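The Patience of Putting Things Away

By Flora Hepburn

My grandmother taught me to fold a fitted sheet by standing behind me and moving my elbows. She had tried explaining it first, and then she had tried doing it slowly while I watched, and finally she gave up on both and simply took hold of my arms. I was nine and mortified, and I have folded fitted sheets correctly ever since (well, nearly correctly). I thought about her a good deal in March, when I spent a week with the people at Cudis, who teach robots to do small household jobs and who do most of their teaching by what they call remote control and my grandmother would have called the elbow method.

The person doing the teaching wears a headset and a pair of gloves, and when she reaches, the robot reaches. Lempi Vuorinen, who has been at it longer than anyone else on the team, kindly let me stand at her shoulder for most of a morning while she worked on the job of the month, a piece of fruit and a bedside drawer. You would think there wasn't much to say about an apple and a drawer. Lempi can talk about them through an entire lunch, and did, and I was sorry when the soup ran out.

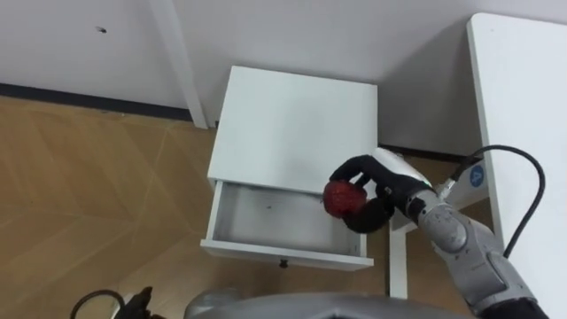 What she mostly talked about was letting go. Picking up is the part everyone wants to see, she told me, and it's the part visitors clap for. But a beginner at the controls will almost always let go too soon, or too high, because our own hands are so good at the last little bit that we have no idea we're doing it. You and I don't drop an apple into a drawer. We lower it, and feel for the bottom, and sort of forget about it at the right moment. Lempi has had to learn all of that over again in slow motion, as a thing she does on purpose, and she says it has changed how she sets down her coffee.

I should say plainly that I came to this with a prejudice. I have written in this column before, probably too often, that I don't care for the idea of work being taken out of people's hands, and I expected to find here one more example of it. I still have the worry. Somebody's skill goes in at one end and a product comes out at the other, and the somebody is not always thanked, or paid, in proportion. Na-rae Jang, who runs the sessions, didn't wave this away when I raised it. She said the teachers' names are kept with every recording they make, and that she'd like to see them paid again when a recording gets reused, and that so far she has lost that argument twice. I hope she goes on having it.

But I had imagined the teaching itself as something dreary, a person acting as a kind of puppet string, and on that point I was simply wrong. It's a craft! There are good hands and clumsy hands. Man-sik Cheon, who repaired watches before he came to Cudis, makes such small, unhurried approaches that the others can pick his recordings out with the names hidden. Bok-nam Wang is quick and a bit bold, and goes at the fruit sideways. Na-rae wants both of them, and she wants the clumsy ones too, up to a point, so long as they recover. A robot that has only ever been shown a perfect reach has no notion of what to do after a poor one.
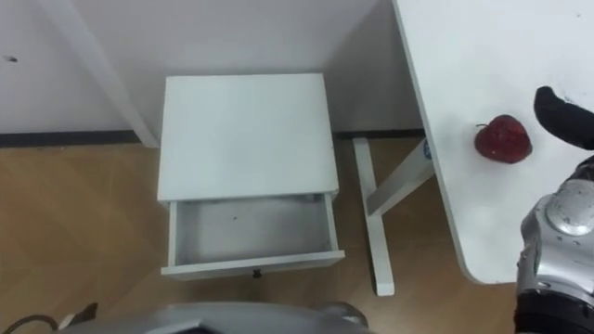 The apple on the table, with the drawer already open beside it.

The target for the apple was 1,000 recordings, and for all the drawer jobs together it was 3,000, and when I first heard those numbers I laughed out loud, which was rude of me. A toddler doesn't need a thousand goes at putting an apple in a drawer. Then I remembered my own toddler, now 20 and living two states away, and the winter he spent putting wooden spoons into my boots. He did it every day. I took them out and he put them back, and I thought of it as mischief, and I suppose I was really just resetting the scene for him, the way the Cudis people do when they walk over, take the apple out, and put it somewhere slightly different on the table.

That resetting is the part of the work I've come to love best, and I doubt it will ever be in anybody's brochure.

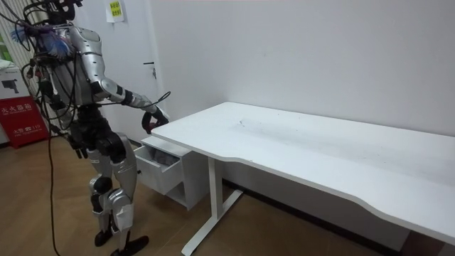 12 min read · Opinion

Man-sik let me have a turn on my last afternoon. I won't pretend I was any good. The strangest thing is how far away your own hand feels; you reach toward the desk and there is a small, polite delay, and then a big metal arm does what you did a moment ago, including the wobble. I hovered. I overshot the corner of the desk and came back. I found I was holding my breath, and Man-sik, very gently, told me to breathe, and to look at the place I was going and leave the hand to follow, and I swear it was my grandmother talking.

He never once took the controls from me, though it must have been agony to watch. I asked him about that afterward, over the last of the good cookies, and he said that if he took over I would learn what his reach looked like and nothing at all about mine.

So my opinion, for what it's worth, has shifted a few inches. I would like these teachers credited and paid, and I'd like the companies that sell the finished machines to say whose hands are in them, the way a decent cookbook says whose kitchen the pie came from. I'd also like more of us to try it for an afternoon. Schools might have a rig in the corner of the shop room. Retired people with good hands (watchmakers, seamstresses, anyone who has ever iced a wedding cake) ought to be asked, and asked nicely, and offered a proper chair.

Lempi has since moved on to towels, and she writes that the corners are giving her trouble. I've mailed her a fitted sheet.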